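Ticket 3000: bag won't stand up, book won't stay in
Virnstead Help Desk, bags and luggage
Opened 20/12/2020. Status: open
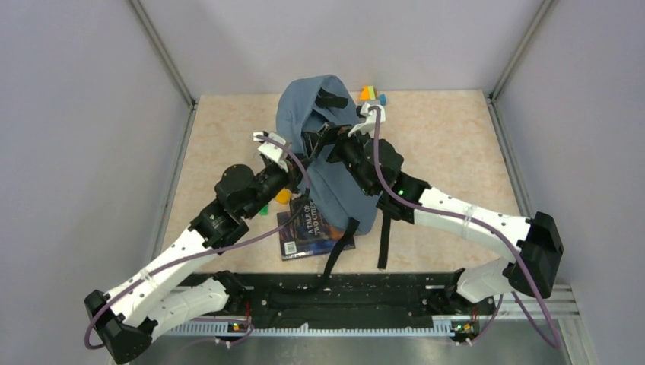 1. What the customer reports
Blue Culta bag, soft cloth, black straps. Slumps into a heap whenever it's set down. Paperback slides out. Customer says the bag is "defective."

2. First reply
Not convinced. A soft bag with nothing stiff in it will fold up on a hard floor. The book is A Tale of Two Cities, lying partly under the cloth, and I can't tell from that whether it slid out or never went in. Asked which pocket it was in. Answer: "the main one, I think."

3. Tried so far
- Straps let out all the way, then shortened. No change, and I didn't expect any.
- Book placed flat against the back panel, spine down. Customer says it stayed put for 2 trips.
- Cardboard cut to fit the bottom. Customer says it "sort of" stands now.

4. Warranty
Customer wants a replacement under the Fletolance plan. The plan covers seams, zippers and buckles. No tear or broken buckle has been reported. I asked twice.

5. Still needed
Close-up of the main opening, fully closed, with the book inside. Purchase receipt (the one sent in May was for a different bag).

No refund approved. Leaving this open until the close-up comes in.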